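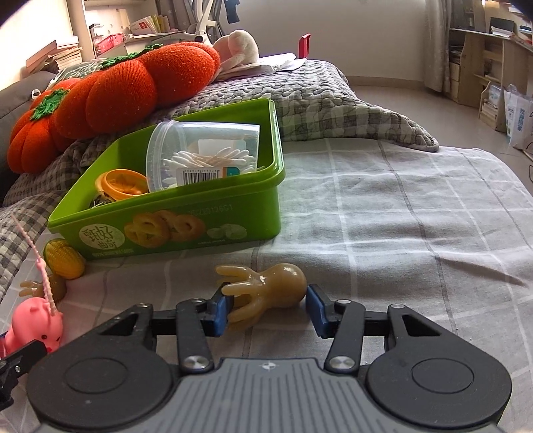
Réemploi des boîtes à biscuits pour les petits objets de chambre

Forum Witport -- Rubrique Rangement et vie domestique
Juillet 2025

Guvport_33
Mesdames, Messieurs,
Je soumets à votre appréciation une question relative au tri des petits objets qui s'accumulent sur les lits : jouets en caoutchouc, cotons-tiges, bouchons, menues pièces métalliques. Notre foyer emploie à cet effet une boîte à biscuits verte. Convient-il d'y réunir l'ensemble, ou faut-il séparer l'hygiène du jeu ? Le règlement intérieur de notre résidence, révisé en février, demande que les couchages soient dégagés avant le passage du service d'entretien.

Durnel
Bonjour,
La séparation me paraît indispensable. Les cotons-tiges doivent demeurer dans leur pot d'origine, fermé, et ne pas voisiner avec des pièces métalliques. Je recommande deux contenants distincts, étiquetés sur le couvercle.

Bạch
Je me permets de ne pas partager cet avis. Un pot fermé placé dans une boîte plus grande constitue déjà une séparation suffisante. Multiplier les contenants conduit à multiplier les oublis, et les enfants cessent de ranger dès la troisième boîte.

Durnel
Votre argument serait recevable si le pot était toujours refermé. L'expérience de notre foyer indique le contraire.

Guvport_33
Je vous remercie de ces observations. Il me faut ajouter que la difficulté concerne également les articles de papeterie. Les gommes de collection, en particulier, sont conservées dans leur emballage décoré et ne trouvent leur place ni parmi les jouets ni parmi les fournitures scolaires.
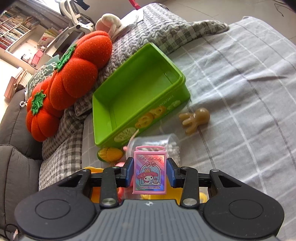

Les coussins en forme de citrouille, quant à eux, ne posent pas de problème : ils restent sur le lit toute l'année et sont simplement déplacés lors du changement des draps. Je souhaiterais donc limiter la discussion aux objets de petite taille.

Bạch
Pour une gomme My Melody encore présentée dans sa boîte, je préconise le tiroir du bureau. Ces articles perdent leur intérêt dès que l'emballage est écrasé -- et il l'est vite au fond d'un bac.

Durnel
Sur ce point, nous sommes d'accord. Je maintiens en revanche ma réserve quant au pot de cotons-tiges.

Guvport_33
Il sera procédé à un essai de 9 jours avec deux boîtes. Le résultat sera communiqué dans le présent fil.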